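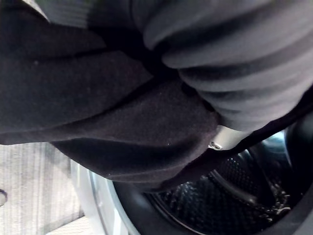 Black and gray, at the washer door

OK, I've had a night's sleep and a very large coffee, so let's do the Zurnwood thread. Gilmartin 3000 series, the Renzo Valentini penalty, and why I'm still grumpy about it. Mute me now if you only follow me for the old rally stuff.

For anyone who missed the race: Valentini led most of it, pitted late, came out ahead of the Ulcombe car, won on the road, did the whole podium with the hat and everything. Then he got a 15-second penalty for crossing the pit exit line and dropped out of the top spots completely.

I'm an Ulcombe fan. I've got the cap, I've got the scarf nobody should wear in September. So my guys GAINED from this. I want that on the record before the replies start.

First thing – did he cross the line? Yeah. I've watched the replay way too many times and the left front is over it. It's a small amount but the line is the line, and the rule says any part of any tire. I'm not going to argue he was clean.

What bugs me is everything around it.

So the pit exit at Zurnwood. If you've never been, it comes out on the inside of the first corner and then runs alongside the track downhill for a really long way. The painted line bends right where the hill drops. From the driver's seat you lose sight of it for a moment. Drivers have been complaining about that bend for years.

And they repainted it this season! The old line had a little kink in it and the new one is smoother, but it's also closer to the wall. There's less room to be legal in. You could see guys in practice creeping down there like they were parking at the grocery store.

A couple of drivers got a warning for it in practice. A warning. Which made me think, OK, race control knows it's tight and they're going easy on people while they get used to it. Then in the race it's straight to 15 seconds.

Yes, I know practice and races are different. Somebody is typing that right now. Put the phone down for a minute, I'm getting there.

The race was 35 laps. Valentini stopped with 4 to go. That's super late for this series and it only worked for him on account of the Rallis tires hanging on way longer than people expected in the cool weather. Everybody else had come in much earlier and they were sliding all over the place by then.

Can we talk about that drive for a second? It's getting lost. He was on tires older than my dog and still pulling away through the back section. The Ulcombe car was on fresher rubber and couldn't touch him. I was standing at the fence with my mouth open.

I really thought he'd left it too late. The guy next to me had him down as a sure thing for a puncture. He just kept going around, same line, same curb, no drama at all.

Then he pits, the stop is fine, a tiny bit slow on the right rear. Out he comes and the Ulcombe car is coming down the main straight flat out. They're going to get to the first corner together. Everybody on our bank stood up.

So put yourself in that car. Cold tires, full lock coming off the pit lane, a rival filling your mirror on the outside, a hill you can't see over. He had a choice between hugging the wall and carrying a bit of speed. He carried the speed and he put a tire over the paint.

Did it win him the place? I don't think so, and I've gone back and forth on it. He was already ahead at the point where the tire crosses. If he'd stayed in by a tire's width he comes out in the same spot, maybe with the Ulcombe car a touch closer behind.

But the stewards don't have to show he gained anything. It's a safety rule, so the place you gain or don't gain doesn't come into it. I get that! You don't want a slow car drifting out in front of a fast one. I've seen what happens when that goes wrong at a club meeting and I never want to see it again.

OK so here's my real complaint, and it's the timing.

There were laps left when it happened. Not many, but enough. If they'd called it right away, Valentini knows he's got 15 seconds hanging over him and he can push like crazy. The Ulcombe driver knows he doesn't need to risk anything. The whole end of the race is different, and everybody watching knows what they're watching.

As it was, we got this great fight to the flag where the Ulcombe car tried a move at the hairpin that very nearly took them both out. For a win he'd already been handed, if anyone had told him. Imagine if they'd hit each other!

And then the podium. They let the man do the podium. His mom was down there (I think it was his mom, she was crying and hugging mechanics, so if it wasn't his mom she was really into it). The results changed while people were walking to the parking lot.

I found out in the line for the bathroom. A kid in front of me had it on his phone and goes "wait, Renzo lost it?" and the entire line started yelling. Half of them happy, half of them furious. Very strange way to win a race.

My sister's been to one race in her life and it was this one. She asked me who won and I had to say "well, so..." and watch her lose interest in real time. You can't sell people on a sport like that.

To be fair to the stewards for a minute. They were busy. There was the spin at the chicane being looked at, and a car dropping fluid, and the exit camera is at a lousy angle. I'm told they needed footage from one of the cars to be sure about it, and you can't always get that until it's parked.

So fine, fix the camera. Put one up on the wall that looks straight down at the bend in the line. The series bought a whole new screen for the paddock this year, there's got to be enough left in the budget for one camera on a pole.

Or put something physical there. A row of those low rubber bumps, or a strip of rough paint the driver can feel through the seat. Then he knows he's touched it and the team knows to expect a call.

Someone in my replies last night said move the pit exit to the other side of the track. I mean, sure. Somebody else can pay for the tunnel.

The other thing I'd look at is the size of the penalty. 15 seconds is the same as you get for punting someone off. A tire on the paint with no contact and nobody having to lift should be a smaller number than shoving another car into the gravel. In a series this close, 15 seconds might as well be a disqualification.

I did see the argument that a small penalty just turns it into a price you pay. Like, teams would do the math and cross the line on purpose. Could be! I don't think anybody's doing math on cold tires at the bottom of that hill, but I'll give you that one.

Valentini himself was really decent about it. He came out to the fence afterward and signed stuff for the kids, still in his suit, and when someone shouted that he got robbed he just shrugged and said the line's been there all weekend. More grace than I'd have. I would have been in the truck with the door shut.

Ulcombe were pretty quiet too. No big party. You could tell it felt weird to them. I heard one of the crew say they'd take the points and leave the cork in, and I liked them even more for it.

Where it leaves the season: my lot are now in front, which is nice, and Valentini has to go to the last round and attack. He's good at attacking. I'm more nervous now than I was when we were behind, and yes, I know how that sounds.

The last round is on a track where Ulcombe have been hopeless on the Rallis tires. They chew through the rears. If it's warm we're cooked. If it's cool and a bit damp in the morning we've got a shot, so I'll be checking the forecast every few hours like a crazy person.

Couple of replies, then I've got to go do real life things.

To the person asking if there's an appeal: as far as I know, no. It's treated as an in-race penalty even though it came after the flag, and you can't appeal those. Which feels backward to me, but that's how it's written.

To the person who said the Gilmartin 3000 cars are too wide for Zurnwood in the first place – YES. Thank you. The old cars looked tiny out there and you could run side by side through the woods. The new ones fill the road. Whole separate thread, don't get me started.

To whoever asked where to sit: the bank on the outside of the first corner, up near the trees. You see the pit exit, the straight and the braking zone. Bring something to sit on, the ground is lumpy. The fries are from the blue van and you want to go before the support race finishes or you'll be there all afternoon.

And no, I'm not changing teams. I can think Renzo drove the best race of the year and still wear the scarf.

I'll do one on tires before the last round if people want it. Let me know, and please be nice to each other down there in the replies.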